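Week 7: The Work of Showing a Machine How

Course notes, Automation and Working Life
Gladys Mugo, Skullutley College

Welcome back, everyone, and thank you for the lively talk we had before the November break. I've been thinking about it ever since, and I've moved a few things in these notes so that we can pick up where we stopped (the reading from last time still counts, I'm afraid!).

You'll remember we were arguing over whether a job disappears when a machine learns it, or whether it gets cut up and handed around. Our case this week is the housekeeping staff at Obura, a guest house company in Clirurthorpe with 17 rooms. A handful of the housekeepers now spend part of their shift folding clothes and handling linen with a pair of hand-held grippers, so that a robot can later be trained on how they did it. It's the same rooms and much the same chores, with a tool between the fingers and the cloth.

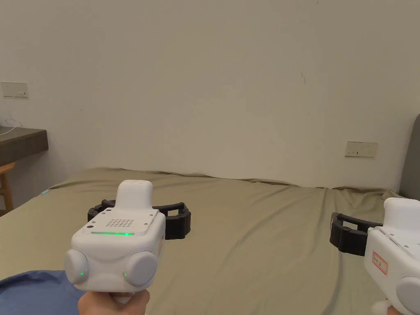
1. What the hands used to do alone

I'd like you to try something at home before you read any further. Take a T-shirt out of your drawer, lay it on your bed and fold it, slowly, paying attention to your fingertips. You'll notice how much you feel for the edge before you really look for it, and how you slide a thumb under the cloth without ever deciding to. Now try it again holding a pair of kitchen tongs in each hand. It's slow going, and most people laugh, and then after a few minutes most people get a bit cross.

Muammer Sezer has done housekeeping at Obura for 9 years, and he was kind enough to talk with me over a long pot of tea. He told me the first week made him feel like a beginner again, and he didn't care for that one bit. "I know this work with my eyes shut," he said, "and now I have to keep them open." He also said that by the second week younger coworkers were coming to him for advice, and he rather liked that part.

2. Pace, and who sets it

The old measure at Obura was rooms finished by noon. The new one, for the hours spent on training work, is the number of folds recorded, and the target for the first stage was 2000 across the team. Please think about what changes when a worker goes from one measure to the other. A room has an end, and you can close the door on it. A shirt that is folded, shaken out and laid down again is a different sort of day, even for someone who loves tidy work. 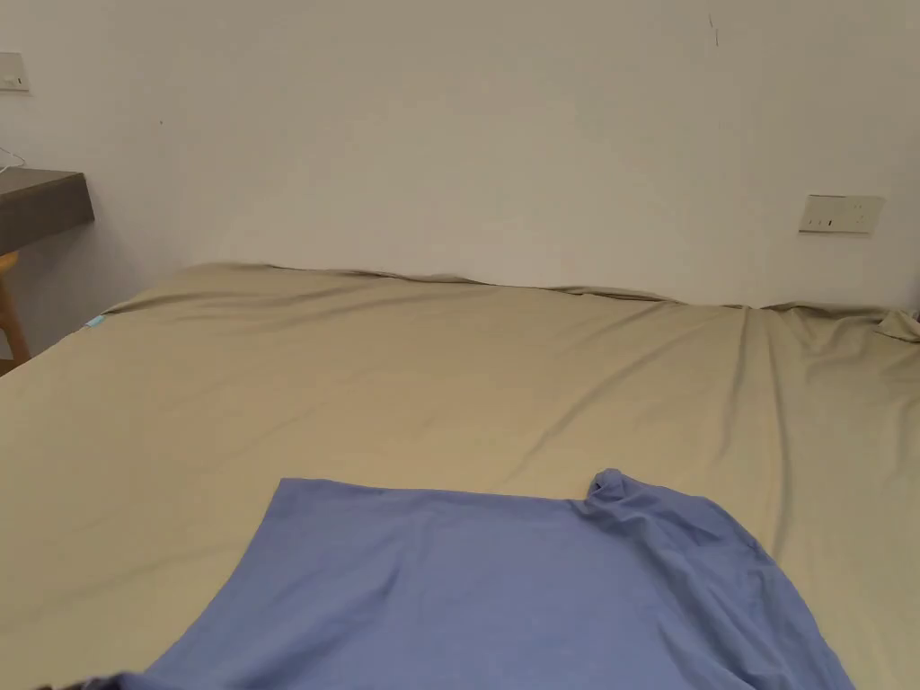

Figure 2. A blue T-shirt laid out on the bed, with a small peak of fabric near one corner.

Small things like that peak are worth our time. Ask three housekeepers whether they would smooth it before the first fold and you may well get three answers, each with good reasons behind it. Under the Nirnen agreement, which the staff and the company signed together, the housekeepers write the folding guide themselves and are paid for the hours it takes. I think this is the most interesting part of the whole case, and I hope you'll push back if you don't agree.

For our next meeting

Please bring one page on a task you know well from a job or from home. Write down what you'd want to be asked, and what you'd want to be paid for, if you were the one teaching it to a machine. Handwritten is fine, and my door is open from 2 p.m. if you get stuck.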